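Folding Is Just Looking Twice
Speaker notes - Farhad Amini
Home skills evening, Iltura community hall, 1/23/18
Running time: 40 minutes, plus questions

Opening (stand in front of the table, no slides yet)

Hi everybody, thanks for coming out. I'm Farhad, and I fold clothes. I used to run the back room at Zundik, the laundry over by the bus depot, and one April we did 903 shirts for a single hotel order. I still see those shirts when I close my eyes. (Wait for the laugh. If there isn't one, move along.)

Ask for hands: who has a chair at home with clothes on it? Who has two chairs?

Tell the Ghorbani story here, short version. I bought a lovely dresser from Ghorbani, carried it up the stairs with my brother-in-law, and then used it for more than two years as a place to put clothes ON TOP of. Drawers empty the whole time! So I'm no saint about any of this.

Part one - find the seam

This is the bit I get excited about, so keep an eye on the clock. When you pick up something soft and pale, all you get at first is a blob. Cream cloth is the worst for it - the folds are the same color as the flat parts, and you can turn a shirt around three times and still be holding it by the wrong end. So stop turning it. Look for a seam and follow it with your eyes until it disappears into a fold. The place where it disappears is where the cloth is doubled up, and that's where you want your fingers.

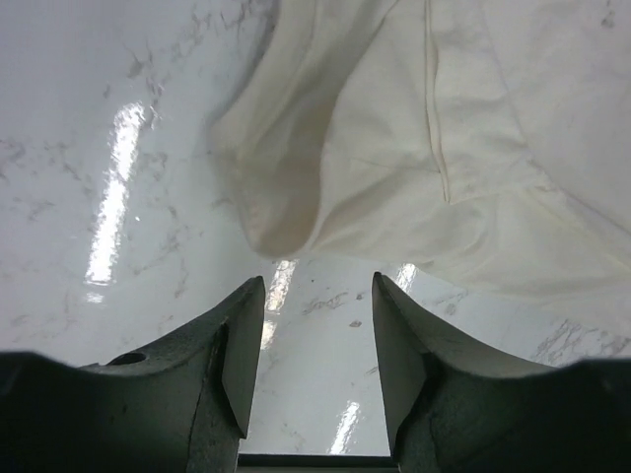
Once you've got the seam, let the thing hang for a second. Gravity does a lot of work for free. Give it one shake, a small one (people love a big dramatic snap, and then they knock over the lamp), and lay it down starting with the edge farthest from you. Then bring your hands back toward your belly, smoothing as you go.

Somebody always asks about ironing first. My answer is that I iron for weddings.

Pass around the old linen pillowcase. Let people feel for the seam with their eyes closed. Takes maybe five minutes with a full room, skip it if we started late.

Part two - give yourself a table

Beds are too soft and too low. I folded on a bed for years and my back has opinions about it. A hard, smooth top is so much nicer, and cloth slides on it when you need to straighten a corner. Kitchen table, counter, desk, whatever you've got, just wipe it down first.

Now, where things go. I like three spots: the finished pile at the back on one side, the basket at the back on the other, and the middle kept for whatever you're working on. One piece in the middle at a time! I can't say this enough. The minute a second shirt sneaks in, you've got a heap again. 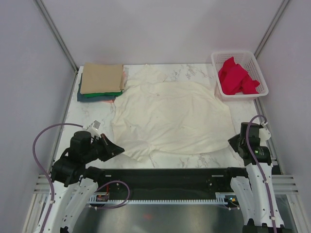

Folded pile at back left, red cloth waiting in the basket, one cream piece in the middle.

Talk about the pile for a minute. Bigger, heavier things at the bottom if you can manage it, and try to line up the folded edges on the same side so you can lift one out without dragging its neighbors along. If a corner pokes out, leave it until you're done. I used to fuss with the pile after every piece and it doubled my time.

Baskets: I get asked which one to buy. I have a Sillik one, it was cheap, it's fine. Holes in the sides are good. Don't stuff it so full that you have to lean on it.

Part three - the wrinkled middle

Demo with my own T-shirt. Lay it out, wrinkles and all. Start in the center and push outward with flat hands, then check the bottom hem, where a crease likes to hide running side to side. Corners last. Then sleeves in, sides in, up from the bottom.

Have seven people come up and try. Spare shirts are in the blue bag. Say something kind about every single one, even the burrito.

Questions I should be ready for: fitted sheets (yes, I'll show you, come find me after), socks (pair them, don't ball them), and kids' stuff (fold it in half and walk away).

Leave the handouts by the door. Take the pillowcase home this time.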